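Getting limescale and gunk off a wire dish rack

Updated October 2018

Quick one this, as the kids are due back. We moved to Castness in September and the water here is HARD. Kettle furred up inside a fortnight. Rack went chalky, then orangey round the feet, then a sort of grey slime underneath that I'm not going to dwell on.

This is for coated wire racks, the plastic dipped sort. Bare chrome is near enough the same but go easy on the soaking. Wooden ones, no, different job altogether, don't soak those.

What you need

White vinegar, 400 ml. Cheap stuff, not the chip shop brown.
Washing up liquid
Bicarb, 2 heaped tablespoons
Old toothbrush
A couple of cotton buds
Old towel
Washing up bowl, or the bath if your rack is a big one

Step 1. Empty it and take off anything that comes off. Cutlery pot, drip tray, rubber feet. Put the feet in a mug so they don't go down the plughole. I lost one at the old house in Lernwood and the rack wobbled ever after.

Step 2. Rinse with hot water from the tap. Hot, not boiling — boiling can lift the coating.

Step 3. Vinegar in the bowl, top up with the same again of warm water. Rack in. It won't all go under so do one side, then flip. 12 minutes a side is plenty. I've left one overnight before and the coating went tacky, so set a timer.

Open a window. Stinks.

Step 4. While thats soaking, mix the bicarb with a squirt of washing up liquid and a dribble of water. Toothpaste thickness. If it's runny add more bicarb.

Step 5. Tip the vinegar away, rinse the rack, then scrub with the paste. Don't put the paste on while it's still vinegary or you just get fizz and no scrubbing power. Start with the base and work up. Most of the muck sits where one wire crosses another, and in the gaps between the dividers.
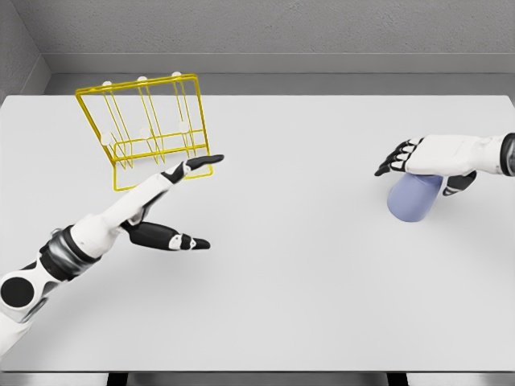 Yellow wire rack with dividers and white knobs

Knobs and end caps need a seperate go. Cotton bud dipped in neat vinegar, round the join, wipe. Don't yank them. If one's loose already, dry it properly before you push it back on or you're trapping water in there and the rod will rust.

Step 6. Rinse really well. Sniff it. Still vinegar? Rinse again.

Step 7. Stand it on the towel, tipped up on one end so the water runs off. Leave it till bone dry, then feet back on.

If there's rust

Light orange staining usually comes off with the paste and a bit of patience. Flaking is another matter. Once the coating's split the water gets in behind and it carries on going. You can dab on some appliance enamel (the hardware place on Atonden Road does little bottles) but keep it away from anywhere the plates touch. I got 4 more months out of mine that way then gave up and binned it.

Keeping it nice

Wipe down weekly, empty the tray daily. Do the full soak every couple of months, more if your water's like ours. Dont use wire wool, it scratches and then you're worse off then when you started.

Drip trays next time, they need their own page.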